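Bench notebook, March: Skellell filter module, tracking check
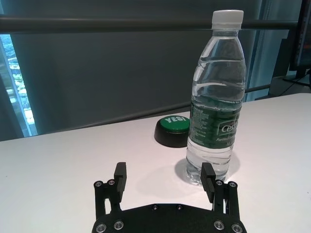

Mafalda Peixoto, synth technician, Provville workshop

09.40. Low-pass filter still drifts sharp on the top octave. Swapped the 1k tempco for the Furnine part and let the case warm up for 20 minutes before measuring.

Self-oscillation set to 492 Hz at 0 V. With +1 V in, should read 984. Reads 991. Trimmed back, second octave now slightly flat, so the high-frequency trimmer needs another pass.

Resonance feedthrough at 600 Hz unchanged. Suspect the matched pair on the input, not the tempco. Manríquez board uses the same layout and shows the same bump.

To do: match four new pairs, refit, repeat at 1000 Hz. Leave the panel off until then.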